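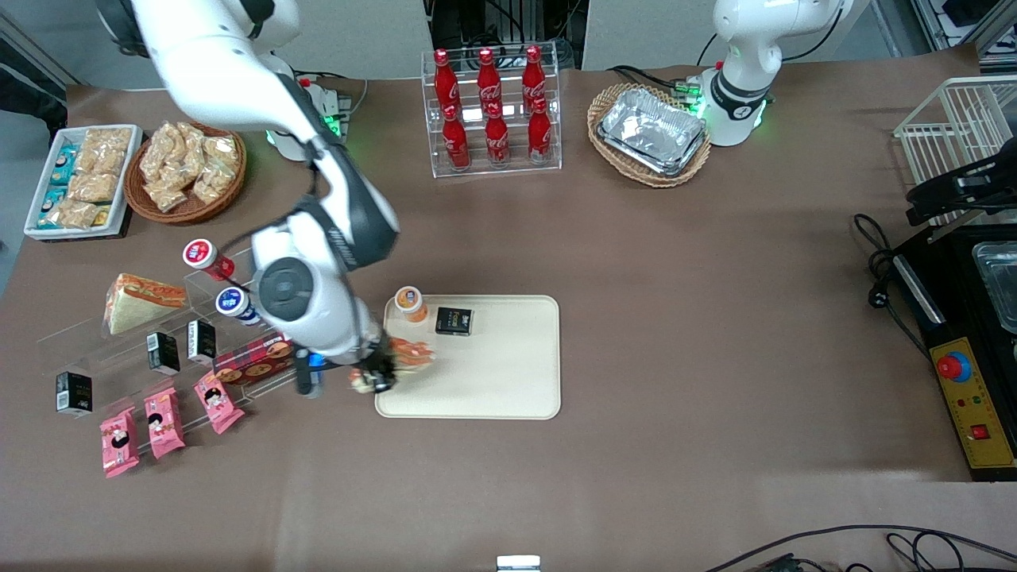 Tando snack-tray set

Hi! I put this set together with Charito Maglaya to test one idea: does a policy grab better if it trains on the wrist view first and gets the overhead view later? (Short version: yes for soft wrapped stuff, no for boxes.) There are 161 episodes, 27 held out. Please don't train on those!
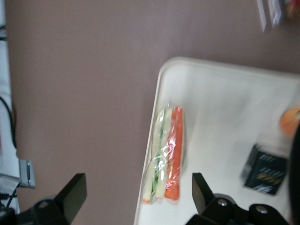 Wrist view, vegetable sticks on the tray.

Wrist frames can be blurry. I left them in, and the policy coped fine.

5 comments · 98 shares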